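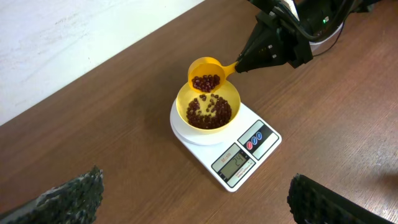

Lama Ghanem's first comment on the draft was that the weighing section should come before the budget, as the portion figures are what Cowie is paying for. It has been moved accordingly. Her second comment, that the word "portion" was used in two senses, is dealt with under Terms.

Progress report to Cowie: dried pulse portioning, second period
Prepared by Rakiya Okonkwo, Sturnura

Terms

"Portion" means the quantity of dry beans in the bowl at the moment the reading is written down. "Scoop" means one transfer from the tub to the bowl, whatever its size. The first report used "portion" for both. Tables from that report should be read with "scoop" in the second column.

Work done

The task remains as agreed in the work plan: dried beans are moved by scoop from a tub to a bowl on a kitchen scale, and the reading is recorded. Small red beans were used throughout this period. Chickpeas and split peas, listed in the plan as the other two pulses, have not been started.

Target weights were set at three levels. The lowest level is complete. The middle level is complete apart from the repeat runs, which were held back when the supply of beans from Brisia was found to contain a good deal of dust and broken skins. The batch was sieved and put back into use. Readings taken before sieving have been kept in a separate table and are not included in the averages.

The highest level has been started. It needs several scoops per portion, and the order of work matters more here than at the lower levels. Our present practice is to pour the first scoops in full and to tip the last one slowly, stopping short of the target and adding the remainder in small amounts. Over-pouring is recorded as it stands. Beans are not taken back out of the bowl to correct a reading.
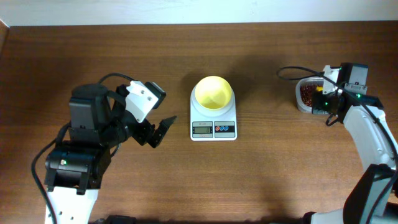
Weighing table: bowl on the scale, beans in the clear tub.

Layout

The bowl stays on the scale between portions and is emptied back into the tub. The scale is set to zero with the empty bowl in place before each portion. In the first period this was done only at the start of a session, and a slow drift went unnoticed for 12 portions. Those portions were repeated in full.

The tub was moved closer to the scale in July. Spillage fell after the move, although it was never large. Spilt beans are collected at the end of the session and weighed separately – they are not returned to the tub until the count for that session has been closed.

Problems

The scale switches itself off if left idle. On 3 occasions it did so between zeroing and the first scoop, and the portion had to be started again. The procedure now says to check the display before pouring.

The scale rounds to whole units, and this limits what can be said about the lowest target weight, where one unit is a large share of the total. Gravby has offered the loan of a finer balance. We would prefer to accept this for the repeat runs only, and to keep the kitchen scale for the main series so that the results remain comparable.

Spending

Spending is within the agreed amount. The only unplanned item was a pair of sieves. No change to the budget is requested.

Next period

Repeat runs at the middle level: 14 sessions, to start when the Gravby balance arrives.
Highest level: to be completed with red beans before any other pulse is opened.
Chickpeas: 4 trial sessions, to find out whether the present scoop is large enough.
Split peas: start date to be agreed with Cowie.

A decision on the Gravby loan is needed from Cowie before the repeat runs are booked. The tables for both periods are attached as a separate file, with the pre-sieving readings on the last sheet.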